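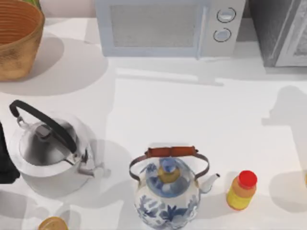

A simulated kitchen counter with a kettle, a teapot and a microwave oven.

New home-robot code leans on simulation

25/08/2021

Drirkia, the trade group for makers of household robots, has put out a code of practice that tells members how to test kitchen machines before they go near a real kitchen. It asks for 4,000 simulated trials per task – and only 100 physical ones.

The code is voluntary. Members who sign up may print a mark on their packaging, and they grade their own results. The trade group says it will look at records "on request" but does not say whose request would count.
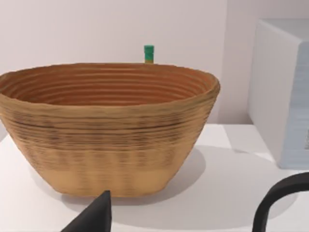
Baskets get a section of their own, with rules on how close a gripper may come before it has to slow down. Glass and china share a single paragraph. Spills are left for a later edition, promised for March.

Yasuo Ikeda, who runs the test lab at Mollow in Flodthorpe, sent in 23 comments on the draft and says two were taken up. "A simulated teapot doesn't cost anything when you drop it," he said. "I'd like to know how many of the real ones broke, and the code never asks."

Grīnberga, the first company to sign, reports 2,276 trials finished so far on its basket task. It has not released the failure rate – the code does not require one.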